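Cómo quitar manchas de grasa de un mantel de cuadros sin estropear el color

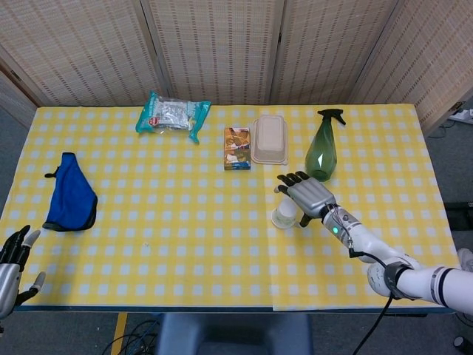 Mantel de cuadros amarillos y blancos sobre mesa rectangular.

Desconfío de casi todos los trucos para manchas. El del talco, por ejemplo, se repite en todas partes y con una mancha vieja no hace gran cosa. Lo que sigue es lo que uso yo en casa.

Antes de empezar, mira la etiqueta. Si el mantel es de algodón, adelante. Si lleva una capa plástica, basta un paño con jabón y puedes dejar de leer.

1. Retira el exceso con el canto de una cuchara. No frotes.
2. Pon 2 gotas de lavavajillas sobre la mancha, por el revés, y extiéndelas con el dedo. Del caro o del barato, no he notado diferencia.
3. Deja actuar mientras friegas los platos. Sorin Nistor, que me escribió en agosto, defiende dejarlo toda la noche - yo lo probé y quedó igual.
4. Aclara con agua templada y lava con 300 ml de vinagre blanco en el último enjuague, si te convence. A mí el vinagre me parece sobrevalorado, pero no molesta.
5. Mira la tela a la luz del día. Si queda cerco, repite desde el paso 2. Nada de secadora ni plancha hasta que haya desaparecido.

Sobre la lejía: en cuadros de color, no. Los quitamanchas "para color" en polvo funcionan a veces, y casi nunca en los minutos que promete el bote. Prueba primero en el dobladillo.

El bicarbonato con vinagre hace espuma, y poco más.

Relacionados
- Servilletas de lino: ¿merece la pena almidonarlas?
- Cera de vela en la tela
- Planchar un mantel grande sin mesa de planchar

Última actualización: agosto
Contacto: Lenuța Radu | © Staltura | Volver arriba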